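Home & Everyday Life Research > Open papers > Tables and Tableware

4. Where the plate goes: marking out a tabletop with tape

I should say at the start of this section that I never meant to write about tape. The study was meant to be about laying the table, and in particular about where people put the first plate down when you give them no instructions at all. Tape was going to be a line in the methods. It has ended up as the longest part of the paper (Oda Boström, who read all the drafts, has been very patient about this), so if you only came for the placement results you can skip to 4.3 and you won't hurt my feelings.

4.1 Why we needed squares

In our first try at Undden we used a plain table and asked people to set a place for one. Afterwards we wrote down where the plate had gone, in words. I still have the notebook and it's a lovely read but hopeless as data. "Near the front, a bit left." "Further back than you'd think." Gøran Fjeld wrote "comfortable" against four plates in a row, and when I asked him what he meant he said they looked comfortable. I knew what he meant, too, which is the annoying part! But you can't put comfortable in a table of results.

We then tried measuring with a steel rule from two sides of the table. That gave us proper numbers, but it was slow, and people watched us doing it. Once somebody has seen you measure their plate they start laying the next one as if it were an exam. Their shoulders go up. They nudge the plate, look at you, and nudge it back again. Two of the people in that round apologised to me for being off centre, and there was no centre to be off.

So we wanted something that would sit quietly on the table and let us read off a position at a glance. A printed cloth was the obvious choice and we did have one made, but it creased along the folds and the plates rocked on the creases. It also looked like a picnic, and I think it made people behave like they were at one. Tape was Oda's idea. It lies flat, it comes up again at the end of the day, and you can lay it on whatever table you've been lent.

4.2 Laying the lines

We used blue tape on a tan tabletop, and I'd pick that pairing again without a second thought. We tried white first and it vanished under the window in the afternoon. Blue shows up well against the tan and it also stays clear of a white plate, so you can tell where one stops and the other begins even when you're tired and it's the last session before tea.

The lines were put down by hand and by eye, with a rule at each end and a bit of squinting in between. I'm putting that in writing because a reviewer of the earlier version asked what jig we had used, and I had to go and look up what sort of jig they meant. Our lines lean a little. Some of them lean more than a little. We talked about pulling the lot up and starting again with a string line, and decided against it, for the simple reason that we were scoring by square and a slightly crooked square still has an inside and an outside.

What did matter was the crossings. If one strip stops short of another you get a small gap, and people's eyes go straight to it (mine included). One man spent most of his turn pressing down a loose end with his thumbnail. After that I went round every crossing before each session and rubbed it flat with the back of a spoon. It's a dull job and I came to enjoy it.

The plate is the other half of the set-up, so it deserves a few words. We settled on a round white one with a raised, sloping rim, shallow enough that people called it a plate and a saucer and a bowl in more or less equal measure. I'd wanted something flatter. Gøran argued for the rim, on the grounds that you can pick it up easily with one hand and it doesn't slap down when you let go, and he was right about both. The rim does give you a problem with the lines, though. A plate put down close to a crossing hides part of the tape, and then you have to decide which square it's in from the bits of line you can still see. Figure 1 shows the sort of thing I mean, with the rim lying over the tape on its left side and over part of the strip below it.

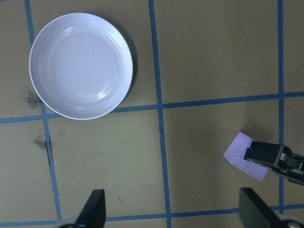

Figure 1. White plate on the taped tabletop. The rim overlaps the blue line at the left and covers part of the cross line beneath it; we scored a plate like this by where its middle fell.

4.3 What people did with the squares

We ran 45 sessions with the tape down, and in each one the person laid the same plate several times over, with a break for a chat in the middle. In all we had 900 placements to score. I did the scoring myself and Gøran did it again separately, and we disagreed on 16, nearly all of them plates that sat across a line with no clear favourite. We looked at those together and settled them over a pot of coffee. I don't want to make that sound more scientific than it was.

The first thing I noticed was how strongly people like to be inside a square. We told everyone to ignore the tape. We said it in the letter and again at the door, and they all nodded and said of course, and then they put the plate neatly in a box. I did it as well when I had my turn, and I had laid the tape! With the plain table at Undden the plates had wandered about quite happily. Put some lines down and they get parked like cars.

It wears off, or it did for most. By the second half of a session people had stopped seeing the tape and the plates began to drift across it again, usually towards the person. I think this is the more honest half of the data and it's the half I lean on in section 5. The early placements tell you about tape. The later ones start to tell you about dinner.

The second thing is the corners. I had expected plates to land in the middle of the near row, and plenty did, but there was a small and very steady group of people who began in a far corner and worked towards themselves. Thirteen of them, which I write as 13 in the tables. When I asked, most said they were leaving space for something else: a serving dish, a jug, a newspaper. One woman in the Solheim group said she always put her own plate down last and the one she was holding must be for somebody else. She hadn't been told there was anybody else. I've thought about that answer a good deal and I have no idea how to code it.

The third thing, and I only have a feeling about it, is sound. People who put the plate down softly moved it less afterwards. People who let it drop the last little bit would nearly always give it a push. We didn't record this properly and I'm cross with myself, as it would have been so easy to put a tick in a column.

4.4 Trouble with light and shine

A glazed white plate catches the light and there's no getting round it. Depending on the lamp you'll have a bright spot somewhere on the inside wall, and on a bad day that spot is the first thing you see and the rim is the second. For scoring from above it wasn't a disaster, but it did slow us down. At Landdale, where we had the use of a long room with ceiling lights down one side only, every plate had a soft shadow as well, and once or twice I caught myself reading the edge of the shadow as the edge of the plate.

We tried a dull plate, borrowed from the Lusetti canteen. The glare went and so did the fun of it. People handled it like a camping dish and a couple of them more or less threw it down. We went back to the shiny one and put up with the spot.

4.5 If you'd like to try this yourself

Please do, and please write to us about it. My advice is mostly small stuff. Buy more tape than you need and buy it all at once, as the blue varies from roll to roll and people do notice. Press the tape down along its whole length and leave it an hour before anybody sits. Make the squares bigger than the plate with room to spare; ours were a fair compromise, but I'd go larger next time to cut down on the arguments over straddling. Take the tape up the same evening if the table isn't yours. We left one set down over a warm spell in August and I spent a morning with a cloth and a bottle of cooking oil, getting the sticky off in little rolls.

Number your squares on paper and keep the numbers off the table. We wrote them on the tape for one session, in pencil, very small, and three people asked me which number was the right one.

I'd also leave the room a bit scruffy. Oda is firmer about this than I am, but we both found that people laid the plate more naturally when there was a coat over a chair and somebody's mug on the sill. In the next section I go through the later placements in more detail, starting with the ones that drifted towards the person and then the corner group.

Contact the authors | Copyright and reuse | Back to top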